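Print this page | E-mail this page

Mukimley Oral History of Games: Progress Report to the Yakubu Fund, Second Period

Prepared by Akosua Laryea, project lead

You asked for a shorter report this time, and I have tried to oblige. The last one ran to 14 pages, of which Mr. Karagiannis tells me he enjoyed the table of contents.

Interviews. We promised you 80 recorded interviews with people who made, sold or repaired home computer games in the region. As of the end of April all of them are in the can except 6. Two of those six are waiting on hip surgery, one has moved and left no forwarding address, and the other three are former business partners who will each talk only after hearing what the others said. Lauri Saarela is handling them. He has asked for a raise.

Transcription. Behind, but less behind than before. The software we bought does well with English and badly with programmers, who mumble. It gave us a long passage about "sprite collision" as "spite collusion," and the speaker, when we checked, preferred it that way. Philomena Aryee corrects every transcript by hand against the tape and is keeping a file of the best errors, which she would like to see in the appendix. I have said we will ask you.
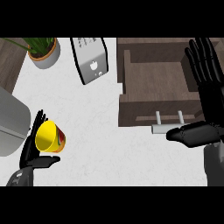 Disk recovery. The money you moved over from travel went to reading old floppies and cassettes. Mylene Tolentino has recovered most of the Sulside catalog, including an unreleased maze game called Ploltis. It has a title screen, a very catchy tune and no way out of the first room. We do not know if this is a bug. The author, reached by phone, doesn't know either, and was a little hurt that we asked.

Rights. Slow. Sulside was sold twice and then dissolved, and the paperwork seems to have been stored in somebody's garage – the letters we have disagree about whose. Until that is settled, visitors can play the recovered games in our reading room but can't take copies home. Our lawyer describes the position as "interesting," at her usual rate.

Budget. We are under on travel, over on postage and exactly on target for coffee. The full spreadsheet is attached. Please ignore the tab called "old old final."

Next period. Finish the last interviews, get the first batch of transcripts online, and build the search page. We also request a 2-month extension on the catalog, for which the form is enclosed, signed, and this time the right way up.

Contact: Mukimley Oral History of Games, project office | © Mukimley. All rights reserved. | Back to top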